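Search this site Search

My yellow shelf unit has been through two garages and a basement, and it still holds up great. The trick (if you can call it a trick) is setting it up right and giving it a wipe now and then, so let me walk you through how I do mine!

Start with the posts. Mine are black steel with rows of small holes, and I lay them all on the floor facing the same way before I hook in a single shelf. Then do the bottom shelf, then the upper one, and tap each corner down with a rubber mallet. Go easy on the yellow paint, it chips. 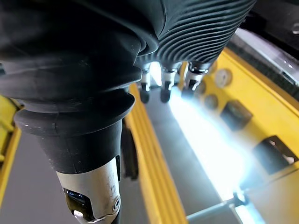 Remedios Benítez: I put a folded towel between the mallet and the shelf and didn't lose any paint. Took me four tries to get the corners level though!

Good one, I'm stealing the towel. Next up is cleaning. Warm water, a drop of dish soap, soft cloth. I do any stainless steel nearby while the bucket's out, and with brushed steel you want to wipe along the lines, never across them. 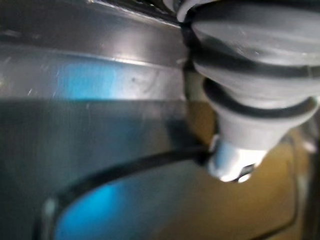 Can I use the same cloth on the paint and the steel?
Rinse it well in between and it'll be fine, grit is what leaves scratches.

Now load it up. Heavy stuff goes down low, and soft things go on the upper shelf with a little space between them, so you can grab one without dragging the rest along.

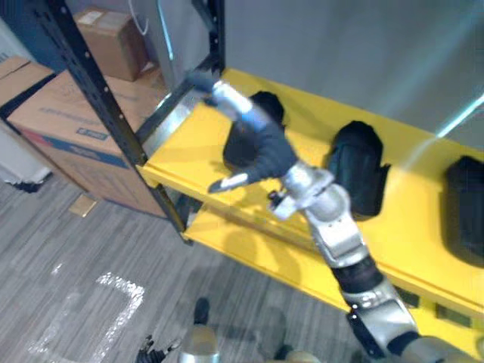
Black soft items on the upper yellow shelf

I redo the whole thing every February, and it takes me one podcast.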